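Jotodell Tribunal Sets Aside Income Test in Family Visa Refusals

Jul 3, 2018
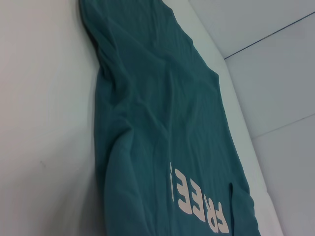 A teal garment on a white surface.

The Jotodell immigration tribunal has set aside the refusal of 87 partner and dependent visas, finding that the income test used to decide them was applied without the review of savings and third-party support that the regulations require.

The cases were filed separately and joined in November for a single hearing. Each concerned a sponsor whose declared earnings fell below the threshold at the date of application. Case officers at the Drostov processing office treated the shortfall as final. In 70 of the files, bank records or a signed support statement had been submitted but were not referred to in the decision letter.

In a written ruling, the tribunal held that the threshold is the first stage of a two-part assessment. If a sponsor does not meet it, the officer must go on to consider other resources and record the result. A standard refusal paragraph — the same wording appeared in every letter — did not meet that requirement.

The ruling does not grant the visas. The files go back to Drostov for a new decision by officers who did not handle them the first time. Applicants may submit updated evidence and will not pay a second filing fee.

Muthu Lobo, who represented the applicants for the Molefe legal center, said the order was narrow but would affect pending cases. The center estimates that around 600 applications now awaiting a decision involve the same test.

Children included in a parent's application will be assessed under the same order. Applicants who have already left the territory keep their place in the process and may be interviewed at the Groris consular post.

The immigration department has not said if it will appeal. Its guidance to case officers remains in force, except for the section on sponsor income, which has been withdrawn pending revision.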